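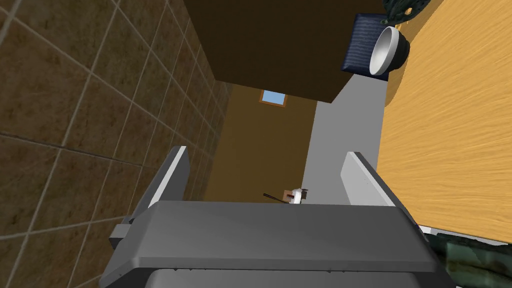 We joined for the programming and stayed for the tables, by which I mean setting them, clearing them and putting the bowl back on them. That is from Patmont, on the members' board, and it is a fair account of what the Skonitz Simulation Club does with its time.

About the Club

The Skonitz Simulation Club is a student group at Skonitz Technical School. Members write control software for a two-armed robot in a simulated home. All work is done in simulation. The club owns no robot hardware and does not plan to buy any.

Membership is open to any enrolled student. No prior programming is required, but new members complete a 15-page workbook on coordinate frames before they are given an account. The workbook covers rotations, joint limits and the difference between the base frame and the wrist frame. Most early mistakes come from mixing up the last two. 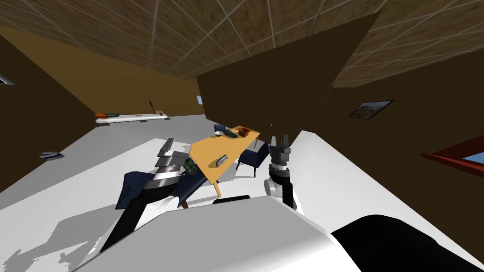
Text: Skonitz Simulation Club, web group
Last revised 11/12/25

What We Work On

The current project is household handling: cloth, bowls, boxes and other things found on or near a table. Cloth takes up most of the schedule. A bowl keeps its shape when a gripper closes on it. A cloth changes shape with every motion of the arm, and the simulator has to solve for that at each step. On club machines this slows a run enough that members usually test the arm path first with the cloth turned off.

Each task is written as a short script with a start state, a goal state and a time limit of 900 simulation steps. A run that passes the limit is logged as a failure even if the goal is reached later. Logs are kept for all runs, including bad ones, and are open to every member.

Views from the wrists are used for the final approach to an object. The wider view is used for planning. Members are asked to check both before they report a fault, as many reported gripper faults are errors in arm pose.

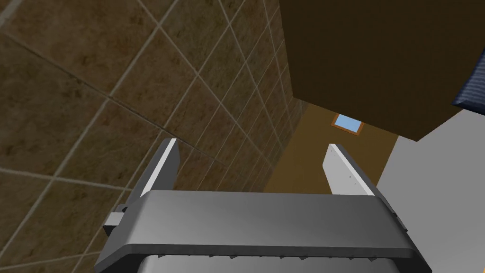

How We Are Organized

The club works in teams of up to six. A team takes one task per term and keeps it until the final review in June. Teams may share code for motion planning and grasp selection, but each writes its own task script.

Two shared code bases are maintained:

Juhász, the motion planner. It handles both arms and checks for contact between them. It does not yet check for contact between a held cloth and furniture.

Dreltard, the run logger. It stores joint positions, gripper opening and the result code. The older text format was dropped last term and old logs must be converted before use. 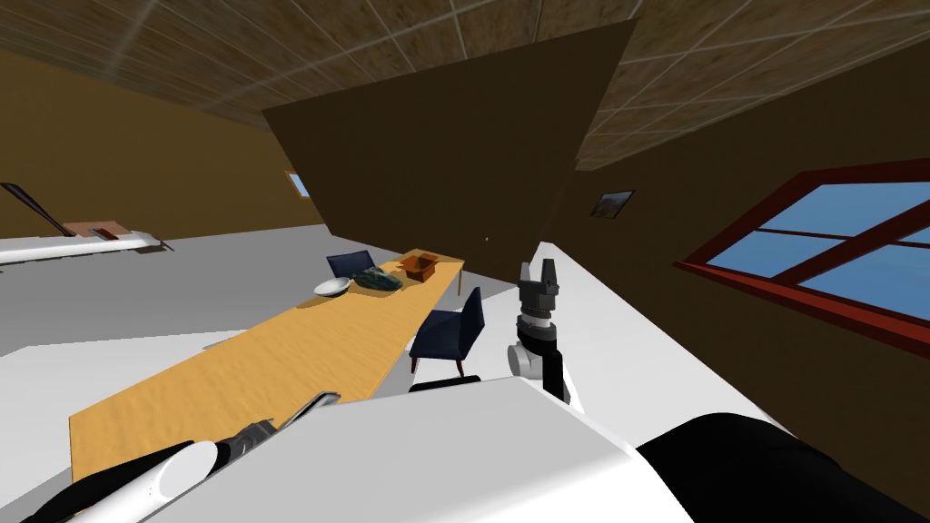
Reviews and Competition

Each June the teams run their scripts on a set of 800 start states that they have not seen before. Object positions and the starting pose of the arms are varied. Scoring is by completed runs only, with no partial credit. Results and scripts are posted on the club page after the review.

Joining

Send a request through the club page with your student number and the term you wish to start. Accounts are set up at the start of each term. Requests that arrive later are held for the next one.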